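Hand-held gripper (home build)

A hand-held gripper is a two-fingered robot hand with no robot attached. You hold the back end, the fingers stick out the front, and you pick things up with it the way an arm would. I've been building them since one January when I should have been fixing my garage door, so this entry leans heavily on my own bench and on what Lindalva Andrade taught me at the Jasgate shared workshop. If you build yours differently, good! There's plenty of room.

Background

The one I know best is called the Mesar. Lindalva drew the first version for people who wanted to try out finger shapes at home without paying for an arm first. Dirceu Evangelista redrew the body later on, and most of the copies you'll run into at Jasgate come from his files (the old ones have a squarer nose and they snag on your sleeve). There was a rival design for a while, the Rusnák, with a single sliding rail instead of linkages. I built one. It was lovely for pencils and miserable for anything soft, and I gave it away.

How it works

The Mesar uses a linkage on each side, two bars per finger, an outer and an inner. When the bars swing, the finger travels in but keeps facing the same way, so the pads stay parallel all through the stroke. Cheap kitchen tongs don't do this. They close at an angle, and a smooth packet squirts right out of them like a watermelon seed.

Mine has a trigger under the handle that pulls both sides together. Full travel on my build is 60 mm, and I set the stop screw a hair short of that so the bars never lock out straight. If they do lock, you'll be there with a screwdriver and a bad mood.

Pivots are where I'd spend the money. I used plain printed pegs on my first one and the fingers had a wobble you could hear. Metal pins fixed it – big ones at the lower ends of the inner bars, smaller ones up at the top joints. A tiny dab of grease on each, wipe off the extra, done.

What to practice on

Snacks. I mean it! Blocks and cans are fine for an afternoon, but a grocery bag full of treats gives you stiff wrappers, floppy wrappers, puffy bags full of air and little bricks in crackly film, all for the price of lunch. I keep mine in an open box and pull from it, and the spillover just lives on the tablecloth. 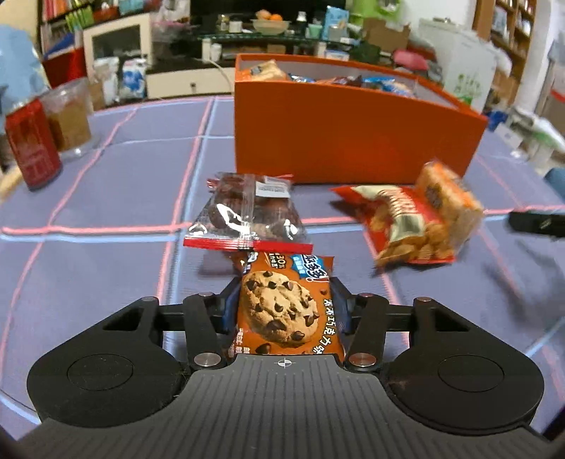 Mesar gripper holding a packet of chocolate chip cookies, with more snacks on the table and in the orange box.

A flat packet wants a light squeeze near the middle. Go too low and it tips forward, go too hard and you're eating crumbs. Puffy bags are a whole other skill, and I still miss plenty of them. The trick Dirceu showed me is to go for the seam or a stiff corner and leave the fat part alone.

I keep a tally in a spiral notebook, because that's the kind of person I am. As of my last new page it stood at 3,137 tries, with 1,821 of those on soft packaging. I don't score them very strictly. If the thing got up off the cloth and into the box, it counts.

Building one

The printed parts for my current one took over 194 grams of filament, counting the left arm I printed twice after the first one lifted off the bed. Print the body with its ridges running lengthwise. Print the arms flat, triangle hole and all, and ream the holes by hand instead of drilling them. Drills grab.

Pads are personal. Lindalva likes a soft sheet sold by Gorell, cut with a fresh blade and glued with the fingers clamped shut overnight. I've used bicycle tube, a mouse mat and once a slice of yoga block, and the yoga block was great for a week and then went to powder.

Assemble one side, check that it swings freely, then the other. Don't tighten anything fully until both are on. Mine always ends up with the right side a touch stiffer than the left – I've made my peace with it, though a paper washer under the inner bar helps some.

See also: Parallel linkage; Finger pads; Rusnák slider

Contact the editors | © Jasgate Workshop Wiki contributors | Back to top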